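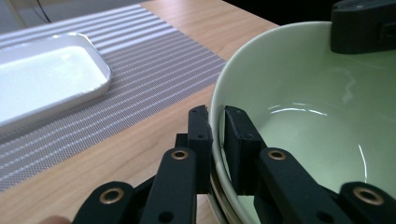

Home Forums Kitchen & Table Search Log in

Wispy marks inside green bowl - glaze or gunk??

dimitriou_fan
ok quick one before work. Big mint green ceramic bowl, bought used, seller said it's a Dimitriou but theres no stamp that I can find. Glossy inside. Up near the rim there's these faint pale streaks. Can't tell if it's residue or just how the light hits it. Washed it twice, dish soap, soft sponge. Want to use it for salad. Also want it to live on the table full time and my table is pale wood, never oiled as far as I know. Bad idea?

potluck372
Could be glare. Glossy green does that under ceiling lights. Take it to a window and tilt it - if the streaks move it's light, if they stay put it's on the bowl.

Irfan Wattimena
Baking soda paste. Leave it ten min, rinse, dry with a towel. If it's mineral film from hard water use white vinegar instead. Not both at once, they just fizz and cancel out.

Surkis
disagree on the vinegar. don't put acid on a glaze you can't identify. some of the older ones dull and then you're stuck with a matte patch forever. ask me how I know

Irfan Wattimena
Five minutes of vinegar isn't going to hurt a food glaze. If it does you didn't want salad dressing in it anyway, thats vinegar too.

Surkis
fair. still wouldn't. try the window first

dimitriou_fan
Window tomorrow, dark here already. Here's the table

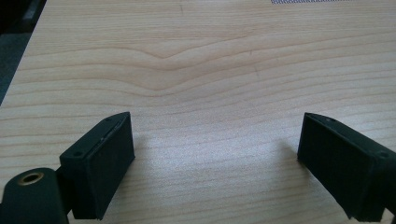
table top, pale with the long wavy grain

potluck372
Nice grain. Is it oak? Ash?

dimitriou_fan
no idea, came with the apartment lol

bonance_mom
Never mind the streaks, worry about the foot of that bowl. Unglazed foot rings are basically sandpaper. I had a heavy one on a Bonance table and it left a gray half circle from people dragging it to get at the chips. Felt dots, 100 in a pack, cheap. Or a cork mat

Irfan Wattimena
Felt dots come off in the sink. Cork.

bonance_mom
Mine have stayed on since October. You dry it first THEN stick them

Piller
run a damp finger around the foot. if it drags its rough. fine wet sandpaper fixes it, I go 2000 grit but coarser is quicker. rinse the dust off after, don't breathe it

Surkis
agree w/ Piller. and wax the table or oil it, bare pale wood soaks up dressing like crazy

potluck372
Check the rim too while you're at it. Run a fingernail along, chips hide there

dimitriou_fan
ok rim. nothing catches, feels smooth all the way round. Theres a cream color where it gets thicker, is that wear?

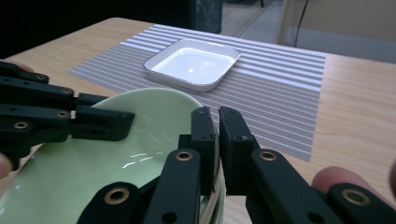 rim and side, cream part near the bottom

Piller
glaze breaking. it thins over an edge when it fires and the color goes pale. normal, looks good imo

Irfan Wattimena
Or someone scrubbed it for years. Hard to say from one picture but I'd lean Piller.

bonance_mom
Pretty color. Get the cork mat or the dots, just get something

dimitriou_fan
getting cork. will do the window thing and report back, thx all

Related threads
Piller platter, worth fixing a hairline?
Oil or wax for pale table tops
Surkis stoneware in the dishwasher
Felt dots that survive the sink
Salad bowl sizes, what do you use for six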